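Teaching-by-Hand Group, notes of the catch-up, Jun 6, 2019

Notes by me, Rafia Lashari, so blame me for the spelling. Grosier team were all in, Kakakhel joined by phone and the line dropped twice.

1. Last time's notes
Agreed, apart from the bit where I wrote 40 runs for the Drasivari task and it should have been 16. Sorry! Fixed in the shared copy.

2. Water bin task
This took up most of the hour. We all went through to the bench so people could see what we were arguing about, which was mainly how the person showing the task should hold the gripper when they're going in low. I like a hand under the jaw, guiding it from beneath. Kakakhel would sooner we did the whole thing by remote control and kept fingers well away from the bin. We went back and forth on this for ages and I think both sides have a point (I still prefer mine).
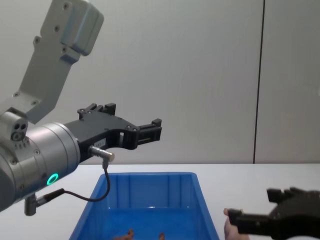 Page 2 of 3

The clear water is staying for now. There was a suggestion to tint it so the surface is easier to pick out, but the small brown pieces at the bottom are hard enough already, so we'll leave that until October and look again then.

We did agree on the left arm: jaw open and up over the bin before anyone starts recording, every time. Half of my own early runs start with it somewhere else and they're a pain to line up afterwards. I also asked whether we could tie back the cable that loops down over the rim. Grosier will try a clip, as long as the wrist can still turn all the way.

3. How many runs
We have 134 good ones by hand and want 200 before we train anything. Kakakhel asked for 40 of the remaining ones to be done remotely so there's something to compare, and I said yes, fine, provided somebody else books the bench time.

4. Wivska software
The new version saves a run even if you press stop twice. Hooray! It also forgets your name each time you log in, so please type it in again or we can't tell whose runs are whose.

5. Things to do
Me: write up the starting position and pin it by the bench.
Grosier: cable clip, and more towels please.
Kakakhel: remote runs, plus a short note on how they went.

6. Any other business
Could whoever has the long tweezers bring them back. Next meeting same room, and I'll send the time round once I know it.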